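Home > Kids > How Stuff Works > Why is tape sticky?

Why is tape sticky (and why does it only stick to your hair)?

By Maëlle Caron

Tape has one job. You pull a piece off the roll, you press it on a box, and the box stays shut until somebody's birthday. Easy. But if tape is so sticky, why doesn't the whole roll turn into one solid lump that you can never use again?

Good question. Let's start with the sticky part.

Most tape is a long, thin strip of plastic or paper with a layer of glue on one side. The glue is a strange kind of stuff. It flows a tiny bit, like very, very slow honey, but it also holds its shape, like rubber. Scientists call it a pressure-sensitive adhesive, which is a long way to say "glue that works when you push on it."

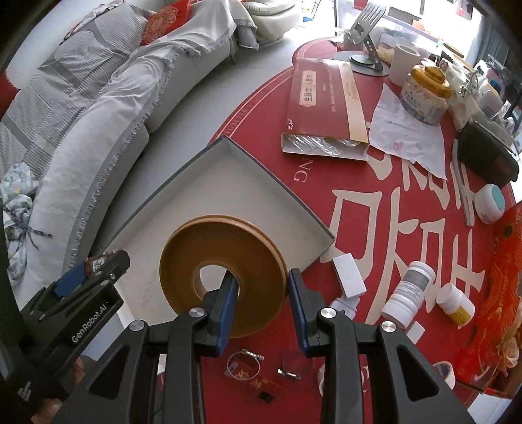
When you press tape down, the glue squishes into bumps and dips that are much too small for you to see. Even a desk that feels smooth is full of them. The more the glue touches, the better it holds. That's why your teacher rubs the tape with a thumb, and why tape you just plop on falls off in the middle of your report on Mikorberg.

Once the glue is touching something, tiny pulling forces take over. Each one is so weak that it couldn't hold up a crumb. There are an awful lot of them, though, and they all pull together.

Now, the lump problem. The back of packing tape usually has a slippery coating, or is made of something glue doesn't like very much. So the glue grabs the next layer just hard enough to stay put, and lets go when you pull. Then it makes that horrible screeching noise and wakes up the baby.

What does tape hate?

Dust, for a start. If you stick tape to a dusty shelf, the glue grabs the dust, and the dust was never holding on to anything. Water gets in the way too, and cold makes the glue stiff, so it can't squish into the dips.

Try it yourself

You will need tape, a spoonful of flour and a grown-up who isn't fussy about flour.

1. Cut two pieces of tape the same length.

2. Stick one to a clean plate and rub it down. Peel it off slowly and feel how hard it pulls.

3. Sprinkle flour on the plate and stick down the other piece. Peel that one.

4. Try paper, foam, cloth and a cold can from the fridge – but not the cat.

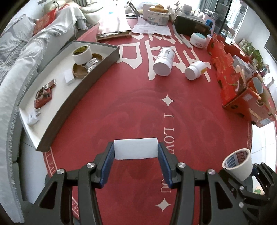

Questions from readers

Lu, age 9, asks: "How do I find the end of the tape?"

Run a fingernail slowly around the roll until it catches on a tiny step. Next time, fold the end over before you put it away. You won't remember to do this. I am 100 percent sure, as I never do either.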